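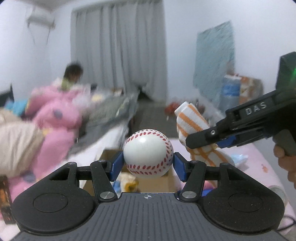

Bola de beisebol branca com costura vermelha.

Imprimir | Enviar por e-mail
Partilhas: 44 | Comentários: 6

Avaliação de material desportivo: bola de treino Skasach

2 de fevereiro de 2018

O Gabinete de Equipamentos da Associação Desportiva Caritz procedeu à avaliação da bola de treino Skasach, destinada aos escalões de formação e às escolas que integram o programa de iniciação ao beisebol. O ensaio teve início em dezembro e abrangeu 282 bolas, distribuídas pelos núcleos participantes. Para efeitos de comparação, foi utilizado o modelo Nosumo, em serviço na associação há duas épocas.

No que respeita à pega, os treinadores consideraram a costura da Skasach suficientemente saliente para o ensino dos lançamentos básicos. Os atletas mais novos adaptaram-se com facilidade. Entre os lançadores com maior experiência registaram-se reservas, dado que o revestimento se apresenta escorregadio nas primeiras sessões e só ao fim de alguns treinos adquire a aderência desejável.

A durabilidade foi apreciada em treino de batimento, no campo e na gaiola do pavilhão Matić. Concluído o período de ensaio, 273 bolas mantinham condições de utilização. As restantes foram retiradas por rutura da linha, quase sempre junto ao ponto de remate. O modelo Nosumo resiste melhor ao piso abrasivo, mas perde a forma mais cedo e torna-se irregular no ressalto.

A utilização com humidade constitui o aspeto menos favorável. A bola absorve água, aumenta de peso e demora a secar, pelo que se desaconselha o seu emprego em relvado molhado. A embalagem de cartão também não oferece proteção adequada para armazenamento em arrecadações exteriores.

Atendendo ao exposto, o Gabinete recomenda a aquisição da Skasach para treino em recinto coberto e para jogos de iniciação. Não se recomenda a sua adoção em provas oficiais dos escalões superiores. Os núcleos que disponham ainda de bolas Nosumo em bom estado devem reservá-las para o treino em terra batida.

Os pedidos de material são dirigidos à secretaria, mediante o formulário habitual.

Imprimir | Enviar por e-mail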